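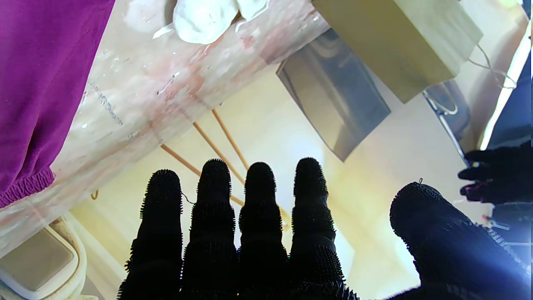
Black glove, fuzzy all over

Dark fuzz on light clothes after a shared wash

stultthorpe916
We moved into the Stultthorpe building in December and use the machines in the basement. They are front loaders and take 20 minutes on the short cycle. My light things keep coming out with dark fuzz on them, mostly caught in seams and gathers. I already empty pockets and I use half a cap of detergent. A lint roller gets the flat parts but does nothing for the pleats. Is it the machine, or is it what I am putting in? I wash whatever is in the basket together, with gloves, socks, a fleece throw and a few cotton tops. I don't want to pay for two loads if I don't have to.

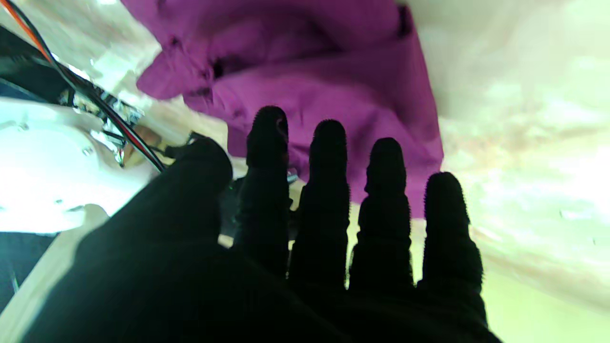

Replies

ouali_1644
Probably the fleece. Mine did the same. Wash it alone.

inness_wash
It could be both. Run one empty cycle first, then wipe the rubber seal around the door. Gray sludge collects in the fold, and it comes off on the next load. After that, sort by surface as well as color. Anything brushed or fuzzy goes in one load, and smooth cotton goes in another. Turn the fuzzy things inside out and put gloves and socks in a mesh bag. If you only want to pay once, save the fuzzy load for every other week.
For what is already stuck, let the clothes dry completely and shake them outside. Stretch the gathers open with one hand and go along the ridges with a soft, dry toothbrush. Tape wrapped around a finger also works. Don't use a fabric shaver on elastic stitching, it will cut the thread.

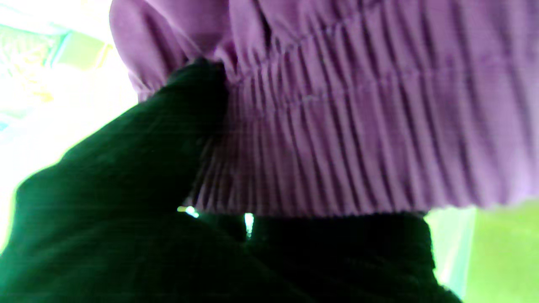 Trota Neighbors Help Board, Laundry and Mending Group

Moved here from the general board. One addition to the reply above: keep gathered and elasticated pieces out of a hot dryer. The elastic goes slack and you will be back asking how to replace it. Lay them flat on a towel or use the lowest setting. The Stultthorpe machines have a lint screen behind the lower panel, and the building office has the key.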